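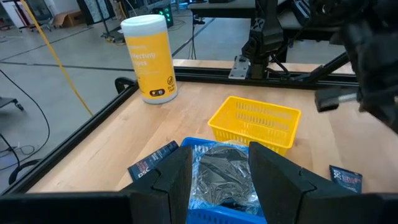
The council's soft plastics and foil trial in Prokau will be extended to the whole of the town from the new year, after the contractor reported that contamination in the test area had fallen below the level set in the agreement. The trial began in September and covered the streets between the rail line and the river. Households taking part were asked to keep packaging made of more than one layer apart from both the kerbside bin and the general rubbish. A crumpled foil packet, silver and black and glossy, sitting in a blue plastic basket, is typical of the material that has caused the most trouble. It looks like aluminium, and many residents have treated it as aluminium, but most packets of this type are a plastic film with a very thin metal coating. They cannot be melted with cans.

Under the arrangement, Prultis collects the separated material once a fortnight and takes it to the sorting hall at Holanda, where it is weighed, opened and graded. Gritby, which operates the baler, then presses it into blocks for shipment. The contract runs for 16 months and may be renewed once on the same terms.

More than 4000 households were included in the first stage. Each received a roll of tie-top bags and a printed card listing what may go in them. The council's report, dated December 7 in the agenda but circulated earlier in draft, states that the card was the weakest part of the program. It used the words "flexible packaging" without saying what they meant, and the line on foil was printed on the back.

The revised card divides packaging into groups according to what happens to it at the hall. Clean kitchen foil and foil trays stay in the kerbside bin. Metal-coated film, including most snack and coffee packets, goes in the tie-top bag. Clear bags go in the tie-top bag if they are empty and dry. Paper with a plastic lining goes in the general rubbish for now, as neither contractor has a buyer for it.

The scrunch test, which many residents already know, has been kept. A packet is squeezed in the hand and released. If it stays in a ball, it is treated as foil. If it springs open, it is treated as film. The report notes that the test is less reliable with older or heavily creased packets, which may hold their shape whatever they are made of. Where there is doubt the item should go in the tie-top bag, where a piece of true foil does little harm. Film in the metals stream is the costlier error.

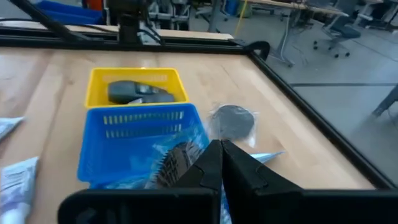

A second source of contamination was packaging that still had the product in it. Sorters at Holanda found unopened samples, toiletries, batteries and small household goods, most of them in clear bags. These items are too rigid for the baler and have to be pulled out by hand before pressing. In one week the line was stopped 11 times for this reason, and on two of those occasions a blade had to be replaced. The revised card asks residents to open every bag and remove the contents, along with any cardboard insert or hanging tab.

Labels do not need to be taken off. The report says the small amount of paper and glue they add is within the tolerance accepted by the buyer. Rinsing is required only where there is food residue, and cold water is enough. Bags that are put out wet tend to stick together in the bale and are graded down, so rinsed items should be left to drain overnight.

The sorting hall itself will need minor work before the larger volume arrives. The building dates from 1895 and was first used as a wool store. Its floor is sound, but the eastern loading door is too narrow for the vehicles Prultis intends to use, and the brickwork on that side is heritage listed. The preferred option is to unload at the western door and move the material through the building by conveyor. The cost of the conveyor is to be shared equally between the council and Gritby. No change to the waste charge is proposed this financial year.

Collection days will be the same as for garden waste. Residents outside the trial area will receive their bags and the new card by post. Flats with shared bins will be given a single lockable container for each building, to be placed beside the existing bins, and body corporates have been asked to nominate a location. Businesses are not included. The report recommends that a commercial service be looked at once the first full year of household figures is available.

By Staff Writer
December 7, 2020

Related items
Garden waste collection: summer timetable
Western door works at Holanda sorting hall open for comment
What happens to your glass after pickup
Prokau tip shop to change opening hours

Comments (4)

riverside_2up
We were in the trial. The bags are fine but the ties snap if you fill them past the line. Would rather have a small tub.

Denholm St
Does the coffee bag valve have to come off? The old card didn't say and I can't see it here either. I've been cutting them out with scissors for three months.

mulchpile
The scrunch test has never worked on chip packets in my house. Some stay balled up and some open halfway and sit there. Good to know the bag is the safe choice, I had been putting them all in with the cans.

riverside_2up
@Denholm St I rang and was told to leave the valve on.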